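Oltier Two-Arm Tabletop Cell, Simulation Kit: Setup Review
Reviewed by Gearóid Hegarty

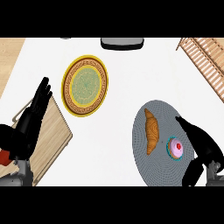 What was tested
The Oltier kit is a simulated bench cell with two arms, a white table and a library of household props. I ran the breakfast layout, with a croissant and a frosted cupcake on a round gray placemat, a plate with a key-pattern border, and a cutting board. License and support came through Rirkgate at the standard rate. Tests were run in December on the workstation we use for the Huaranga line.

Installation
The installer unpacks 1549 files and took 30 minutes, most of it spent on meshes. The version check at the end stops on the first mismatch and does not list the others. I had to run it three times.

Arm setup
Base positions are set in one text file, left arm first. Angles are in degrees and offsets in millimeters, which the manual mentions only in the appendix. Home both arms before loading any props. If the layout loads first, the right gripper can start in contact with the placemat and the solver throws it upward.

Finger limits are stored separately from the arm limits. Tumaini Mfaume found that the default closing force of 225 units crushes the cupcake collision shape. We cut it until the grasp held without overlap and saved the value per prop.

Overhead view
The top-down camera is good for checking reach and spacing. With the default crop, the slatted wooden rack in the far right corner is only partly in view, as is the gray rounded object near it. Raise the camera if either one is a target. The black bands at top and bottom come from the output ratio and can be turned off in the export menu.

Upkeep
Clear the contact cache after every change to a prop. Joint logs grow without limit and have to be rotated by hand. Back up the calibration file before updating; version 2 overwrote ours.

Compared with Munodley
Munodley installs faster and has better logs. Its hand models are coarser, and small items slip more often.

Rating
Recommended for grasp planning and layout checks. Wait for the next release if you need unattended overnight runs.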